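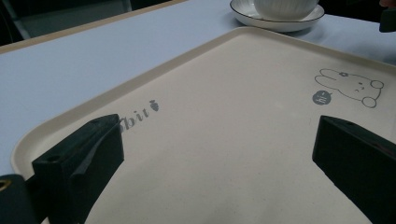 Gülizar Gökçe respondeu: se os dedos abrem bem e só travam ao fechar, eu olharia a folga do parafuso antes de mexer no firmware.

Boa! Fui direto nisso, e que diferença! Segue o registro do chamado 204, garra manual Vumau, usada à mão na bancada da oficina.

Sintoma: o dedo direito chegava atrasado e a garra empurrava a borda da bandeja creme para o lado, sem prender.

Teste 1: soltei o parafuso do dedo direito um quarto de volta. Melhorou na hora, mas apareceu um jogo lateral de até 2 mm.

Teste 2: arruela fina no eixo e aperto leve. Jogo zerado, os dois dedos fechando juntos (que coisa linda de ver!).

Teste 3: leitura do encoder com a garra fechada. Antes parava em 143, agora volta a zero todas as vezes. Baixei também a velocidade no Pramunow, que estava em 4000, e o tranco do fim do curso sumiu.

Pendente: a borda arredondada ainda escapa quando pego muito de lado. Quero colar borracha na face interna dos dedos. Alguém já usou a fita da Blomqvist para isso? Aguenta o atrito?

Status: aberto, aguardando a borracha.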